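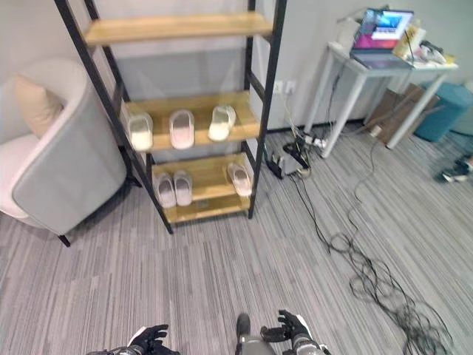

Slippers on a ladder-style shelf, with the robot's two black hands in front.

Teaching by teleoperation is a way of showing a robot a household task by having a person steer its arms and hands from a distance. The motions are stored as the person makes them, and a program later learns from the whole collection. It is the slower and, many would say, the friendlier cousin of writing out every movement in code.

Tidying slippers has long been a favorite lesson of the Zulia project, begun in March by Loan Triệu and two colleagues. Her beginners' course, Durico, gives each new operator 15 practice runs before any are kept.
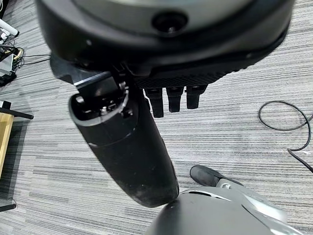

Wrist views are prized in this kind of teaching, for they let the learning program follow the fingers closely when the head camera's view is blocked by an arm. They also take in a good deal that has no part in the lesson, such as thin black cables looping over a striped carpet, and a well-taught program gradually learns to pay such things no mind. Triệu likes to vary the background a little between runs for just that purpose.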